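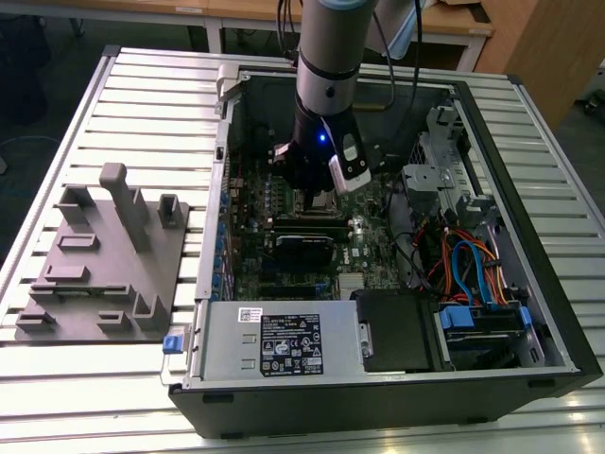 A desktop tower on the bench with the side panel off.

About Ellura

Ellura repairs, refurbishes and takes apart desktop computers. We work mostly on towers of the kind that sat under office desks for years and were swapped out before they stopped being useful. Some come to us one at a time from people who live nearby. Most come in batches from schools, clinics and small offices that are replacing everything at once.

The business was started by Gerasimos Papadakis and Carter Després, who met while working for an office supply company and kept being asked the same question by customers: what do I do with the old ones? For the first year they worked out of a rented storage unit on Flumton Road with two folding tables and a label printer. We still have the label printer.

We are now in our own shop in the Kinduren building, on the ground floor at the back. The front desk is small and the rest of the space is shelving and benches.

What happens to a computer here

Every machine gets a number when it arrives and keeps that number until it leaves, whether it leaves whole or in parts. The number goes on the case and in the log. If you drop off a batch, you get a list with the same numbers on it.

The tower is laid on its side and the side panel comes off. A lot can be learned before anything is plugged in. We look at the capacitors on the motherboard for swelling or leaking, at the dust around the heatsinks, at the state of the cables and at any sign that someone has been in there before us with the wrong screwdriver. Then we read the label on the power supply and write down the ratings. Older office machines often used supplies made to fit one case, and knowing early that a replacement will be hard to find saves a lot of work later.

Drives come out next. In many of these cases they ride on plastic rails or sit in a cage that unlatches, so no tools are needed. The drives are logged separately from the machine and wiped or destroyed, depending on what the owner signed for. We do not test a computer with the owner's drive in it unless the owner has asked us to recover files.

After that the machine is tested with one of our own drives. If it passes, it is cleaned, given more memory if the board will take it, and set aside for resale or returned to the owner. If it fails, we work out whether the fault is worth fixing. A bad memory module is an easy yes. A bad motherboard in a machine of that age is usually a no – at that point it moves to the parts side of the shop.

The parts side

Taking a computer apart properly is slower than people expect. We remove the cables first and keep them in sets, then the expansion cards, the memory, the optical drive, the power supply and finally the board with the processor still in its socket. The processor stays under its retention bracket until we have a buyer for one or the other. Bent pins are the most common way to ruin a good board, and the socket is the safest place for the chip.

Screws go into trays by thread. Drive rails, latches and blank slot covers are kept too, which visitors sometimes find odd. They are the pieces that go missing first, and we get more requests for a single matching rail than for anything else we sell. If you are looking for one, send us the model of the case and a photo of the cage.
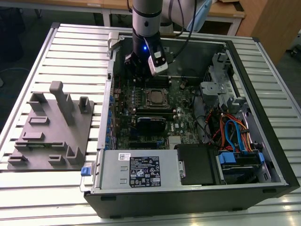 Thongdee wrote to us after her office sent in its old desktops: "I was expecting a receipt and a thank-you. I got a list that told me what was wrong with each one, which ones could be used again, and which two we should never have thrown in the pile in the first place. We took those two back and they are still running at the reception desk. My only complaint is that the list was hard to read on a phone."

We have changed the list since then. It now comes as a plain page that works on a small screen, with the machines that are worth keeping at the top. We also call before anything usable goes on to resale, so the owner has a chance to change their mind.

What we take and what we don't

We take desktop towers, small form factor desktops, power supplies, drives, memory, expansion cards and cables. Working or dead is fine. Please leave the machine closed and leave the parts in it. A tower with half its insides in a shopping bag takes twice as long to sort out.

We do not take monitors, printers, loose batteries or anything with a cracked screen. We do not work on laptops. There are good laptop shops in town, and the front desk has a list of the ones we would use ourselves.

There is no charge for dropping off up to 12 machines. For larger loads, contact us first so that we can clear shelf space and agree on a time. Pickup is available for schools and offices inside the county, for a flat fee that covers the van and the driver.

Prices and warranty

Refurbished desktops are priced by what is in them, and the price is on the tag. Each one is sold with a six-month warranty that covers parts and labor. Used parts are tested before sale and can be returned within two weeks if they do not work in your machine. Bring the receipt and the part with our sticker still on it.

Diagnosis on a customer's own computer is a fixed fee, which comes off the bill if you go ahead with the repair. We will tell you if the repair costs more than the computer is worth. You can still choose to have it done, and some people do – usually when there is an old program or an old card in there that nothing newer will run.

Bench evenings

Starting in September we will open the benches one evening a month to anyone who wants to learn how to open, clean and upgrade a desktop. Bring your own or use one of ours from the parts side. Places are limited to six, and you need to sign up at the front desk or by email. Gerasimos runs the sessions and Carter handles the questions about power supplies, which we ask you not to open at all.

Finding us

Ellura
3293 Flumton Road, Kinduren building, rear entrance
Parking is beside the loading door. Ring the bell if the front desk is empty.

Page last updated Tue 16 July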